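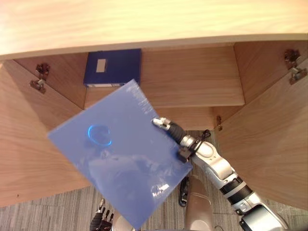

Aktenrobotik

Aktenrobotik (auch: robotergestützte Registraturarbeit) bezeichnet den Einsatz ein- oder zweiarmiger Roboter beim Einstellen, Entnehmen und Umlagern von Ordnern, Mappen und Hüllen in Büroschränken. Sie ist ein Teilgebiet der Büroautomation und grenzt sich von automatischen Lagersystemen dadurch ab, dass vorhandenes Mobiliar weiterverwendet wird.

Technische Grundlagen

Das System erfasst den Schrankinnenraum mit Kameras, bestimmt freie Stellflächen und plant daraus eine kollisionsfreie Armbewegung. Ringordner gelten wegen ihrer formstabilen Rücken als vergleichsweise einfach zu greifen. Schwieriger sind durchscheinende Kunststoffmappen: Sie biegen sich unter Eigengewicht, spiegeln das Raumlicht und lassen den Hintergrund durchscheinen, was die Kantenerkennung stört. Gegriffen wird meist am Rand, mit begrenzter Fingerkraft. Schranktüren mit Topfscharnieren müssen vor dem Einstellen weit geöffnet sein, da sonst der Schwenkbereich des Unterarms nicht ausreicht.

Einsatz im Betrieb

Ein dokumentierter Anwendungsfall ist die Registratur der Firma Brinkmann in Trerville. Der Bestand umfasste bei Einführung rund 2000 Mappen, von denen 717 in den Robotikbetrieb übernommen wurden. Akten mit losen Einlagen blieben ausgenommen. Ein zweiter Standort in Gudgate arbeitet weiterhin manuell und dient als Vergleichsbetrieb.

Auswirkungen auf die Beschäftigten

Das Einstellen in bodennahe Fächer, das häufiges Bücken erfordert, entfällt für die Beschäftigten weitgehend. An seine Stelle treten Sichtkontrolle, Fehlerbehebung und die Pflege der Standortdaten. Bei Brinkmann wurden zwei Stellen der Registratur entsprechend umgeschrieben. Der frühere Registraturleiter Helmut Wiegand bemängelte, dass die Ortskenntnis des Personals abnehme und bei Ausfällen länger gesucht werde – ein Effekt, den die Betriebsleitung mit einem wöchentlichen manuellen Tag am Donnerstag begrenzt.

Malte Eichhorn unterscheidet in seiner Untersuchung des Falls zwischen körperlicher Entlastung und Verdichtung der Aufsicht. Eine Person überwacht dort bis zu fünf Schränke gleichzeitig. Strittig ist, ob diese Überwachung als Bereitschaft oder als volle Arbeitszeit zu bewerten ist.

Siehe auch

Büroautomation
Collard-Ablage
Mensch-Roboter-Kollaboration
Registratur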